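3.2 Sink zones and the storage of washed items

Last updated: 2nd July

The household survey described in Section 2 treated the sink as a single work area. During coding this proved too coarse. Respondents in the Kemon and Ladadberg groups used the two halves of a double sink for different jobs, and the same respondent often gave different answers for each half. We therefore split the sink into a washing zone and a holding zone and recoded all 1,108 diary entries on that basis. An entry was assigned to the washing zone if the item was to be rinsed, soaked or scrubbed, and to the holding zone if it was set down to drain or to wait for another task. Entries that named both zones were counted once in each.

The reference layout used for the recoding has a larger basin on the left, where produce is placed, and a second basin on the right fitted with a wire dish rack. The faucet rises between the two and its spout ends over the left basin (Figure 4).

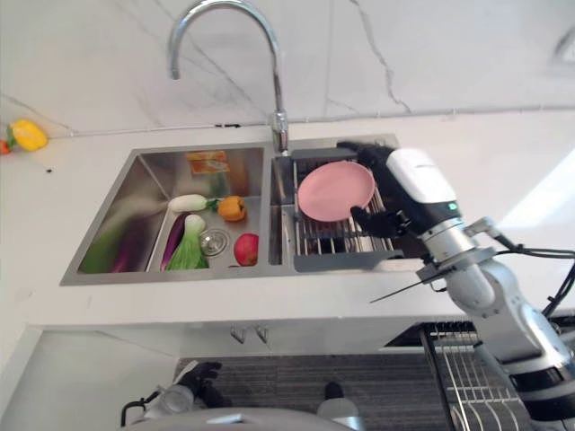 Placing the rack inside a basin has two effects on the way space is used. First, it leaves the adjoining counter free for cutting and sorting. Second, it removes one basin from washing for as long as dishes remain in the rack. Of the 82 households in the sample, 27 reported that the rack stayed in the basin overnight. In these households the holding zone was seldom cleared before the next meal, and large pots were washed in the remaining basin or left on the stove. Households that emptied the rack after each meal reported fewer pots left on the stove, although the difference was small in the Ladadberg group.

Produce followed a different pattern. Long items, such as eggplant and daikon, were usually laid flat on the basin floor, while round items were moved toward a wall or corner to keep them away from the drain. Leafy items were the least consistent. Some respondents rinsed them first, to avoid bruising under heavier vegetables, and others left them until last because they needed the most water. The Ansah diary form did not ask about order, and we make no claim about which practice is more common.

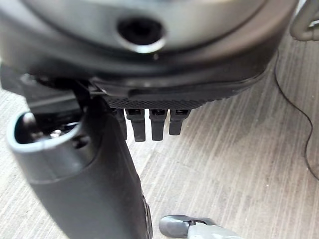 Gifty Fiadzo, commenting on the draft, objected that the holding zone should not be defined by the sink at all. In her view a towel spread on the counter does the same job as a rack, and a coding scheme that leaves it out will undercount drying space in small kitchens. She also noted that the Bultell form offered "beside the sink" as an answer, and that we had merged it with "other".

We accept the second point and have restored the original category. On the first, the scheme was kept as it stands, as towels were recorded in too few entries to support a separate analysis. The September round of diaries will include a question on counter drying, with space for the respondent to state what the items were placed on. Until those data are available, the figures for the holding zone should be read as applying to racks and basins only.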